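FOR RELEASE IN MARCH

Barros Bakery brings back its whole-grain sandwich loaf, and adds a bread class

Hi, I'm Shiela Panganiban, and I run Barros Bakery on Drarnden Street. My name is usually at the bottom of these releases and somebody else's words are at the top, so this time I'm writing the whole thing myself. I have bread news and I'm pretty excited about it!

Our whole-grain sandwich loaf is coming back. We dropped it last fall when our old mixer gave out, and I've heard about it at the counter ever since (you know who you are). The new mixer is in, the dough is behaving, and the loaves will be on the shelf every morning we're open, starting at 10.

The recipe has changed a little. Svyatoslav Tkachuk, our head baker, spent most of the winter fussing over it, and he now soaks the seeds overnight before they go anywhere near the flour. He also cut back the honey. I fought him on that one and lost – the new loaf tastes more like grain and less like breakfast cereal, and I've stopped missing the sweetness.

"I wanted a slice you can put a wet tomato on," Svyatoslav says. "The old one was too soft in the middle. This one gets a longer bake and a full night to cool before we cut it."

A loaf costs $6, sliced or whole. If you ask me, get it whole and cut it at home, a bit thicker than you think you should. It's good plain on the first day. After that I like it toasted, with salted butter and nothing else. 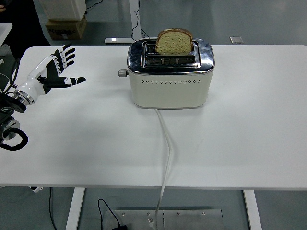 It freezes well too. Slice it first, put a piece of parchment between the slices, and take out what you need. Please don't keep it in the fridge, it goes stale in there so much faster.

Now the class! Svyatoslav is teaching a beginner bread class in our back kitchen this spring, with room for 12 people. You'll mix and shape a loaf, take it home in a pan and bake it in your own oven. Flour and aprons are on us. Bring a container with a lid if you'd like some of our starter. Sign up at the counter or call the shop and ask for me.

Press contact: Shiela Panganiban, Barros Bakery, Drarnden Street. Mornings are hectic, so afternoon calls are best. Sample loaves are available for food writers who ask a day ahead.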